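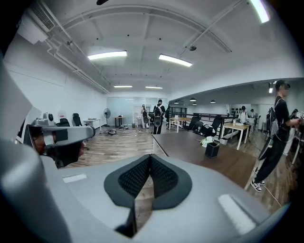
I have been meaning to write about house rules for ages, and a long chat over tea at Rindance has finally pushed me into it. Rules get a bad name, I know, but when you share one big room with people who can't see past a visor, you grow very fond of them! Take cables. There's a tangle on the floor near the standing fan at the back, and a white one trailing by a young man's feet, and those are just what our first rule covers: anything on the floor gets taped down or coiled up before a headset goes on. Simple enough to say, and I've broken it myself more often than I'd like.

The second rule came out of the Skolluvik project in February, when we wrote everything up properly for the first time (23 pages, bless us, and I doubt many people got past the tea break). It says that whoever is steering a robot by headset has a partner with bare eyes and a hand near the stop button, and that they swap over after 40 minutes. People grumble about the swapping, but tired arms make for sloppy steering, and I would much sooner have the grumbling.

Next on my list is wiping down the face cushions between wearers, which we do, though I'd like it written on the wall in nice big letters. I'll put up our wording once Zutel have sent back their comments.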